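Packing lunch at Skorkstead, February. Taner Kocabaş and I run the lunch table for the walking group, and in February we spent a morning sorting out what goes in the bag. The weekly order is now 70 lunches.

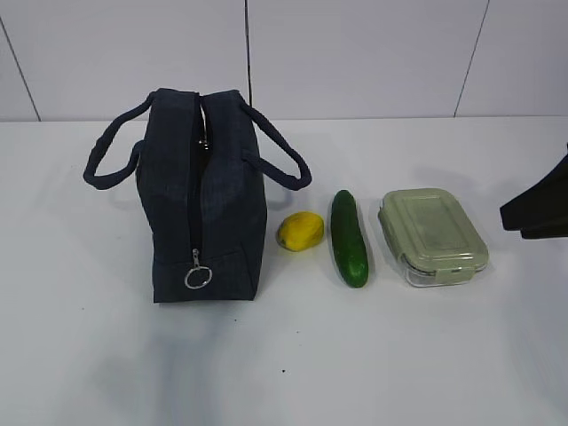

*Navy lunch bag, cucumber, yellow fruit and the box with the green lid.*

Every walker gets the same items. The box takes the rice or pasta and goes in first, flat on the bottom.

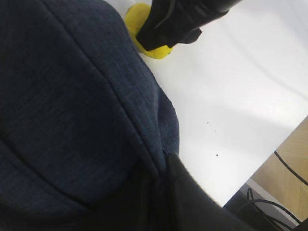

Washing is done by hand, inside and out, with dish soap. Crumbs collect wherever the cloth folds, so go along the long dark seam and into the gathered part at the end of it with a soft brush.

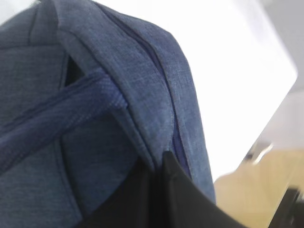 Fadime Uçar checks the bags before they go out. She starts with the zippers and then looks at the straps. Blue cloth like this gets small pills at the padded corners, and she leaves those alone. A strap with loose stitching goes back to her sewing pile.

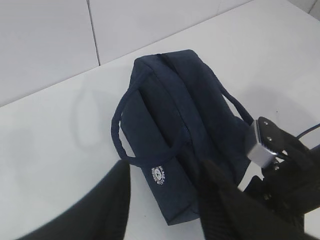 Bags should be back by 2 in the afternoon, empty and unzipped. Leave them with Cengiz Canpolat at the side door. Boxes and lids go in the sink.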